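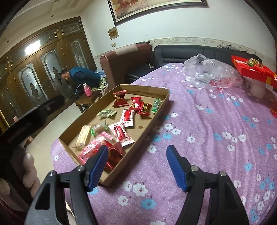 Project log / Gripper group

Sunday, November

Candy sorting, second round. Tray on the bed again, corner toward the gripper, 12 pieces in it, all wrapped. Imke Strobel wants the tray kept in for the Truvcombe entry even though the rules would let us use a flat mat. Fine with me, but the corrugated sides cost us time on every piece near a corner.

Notes on the hand tool:

Blue pads are the new ribbed ones. Left one touches the tray before it gets to the candy if I come in low at the front corner. Try a steeper approach, wrist higher.

Foil and clear cellophane go in a separate column on the sheet from now on. I had them together with the paper wrappers last time and the numbers were no use.

The bedspread gives under the tray. Put a board under it next time. Ludger Schwerdtfeger has one left over from the Tredia build.

Target for the club is still 200 clean picks before we train anything. We have nearly half. I would like 14 runs per person, same start position, and no talking the operator through it.

Open: pivot screws need checking before each session, add to the list. Ask Imke if the long nougat-type bar counts as one class with the candy bars or gets its own. Labels file is still under the old Zineo name, rename it before anybody else copies it.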